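Merging onto the Drillthorpe road with a loaded trailer – how much gap do I need?

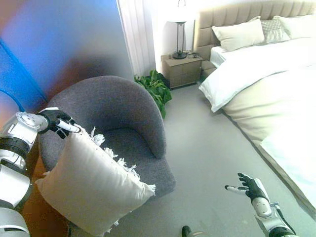 Cream throw pillow and a gray barrel chair

Hubert Borkowska
Hello all, and thank you in advance for reading, I know I tend to go on. In March I'm helping my daughter move from Whitlock to Olness, which is 63 miles by the main road, and I'll be towing a rented box trailer behind my pickup. I've driven for most of my life but I've hardly ever towed, and the part that worries me is the short ramp at Drillthorpe, where everybody comes over the hill at a good clip. How much of a gap should I be waiting for? And once I'm on, how far back should I stay from the car in front? My brother-in-law says two seconds is fine for anyone, but he also drives a hatchback with nothing in it.

Gutik Road Regular
Hi Hubert, and good for you for thinking about this before the day! I tow a small camper most summers and I know that ramp well (I've said a few words on it I wouldn't repeat here). I like a gap of 9 seconds or so of clear road behind the spot I'm moving into, if traffic will give it to me. Use the whole ramp to build speed, signal early, and remember that your trailer is still in the ramp lane after the cab has moved over.

For following, two seconds is too tight with a load. I leave at least four on a dry road and more in rain. Pick a sign, wait for the car ahead to pass it, and count. People will cut into the space, and you just ease off and build it again – it costs you a minute or two over the whole trip.

Do load the heavy things low and a bit forward of the trailer axle, then check that the weight on the hitch is within what your truck allows. A tail-heavy trailer will start to sway on you, and if that happens, come off the gas gently and hold the wheel straight.

packrat
check your tires, trailer too. rentals can be low. and get the tow mirrors, you can't see squat without them

Marlow's Mom
Could you skip that ramp altogether? There's an entrance on the Gutik side with a much longer lane, and it only adds 4 miles. We went that way with my mother's furniture and left before 7 a.m., so we had the right lane nearly to ourselves. I'd also find a big empty parking lot the evening before and practice a few stops and turns with the trailer on.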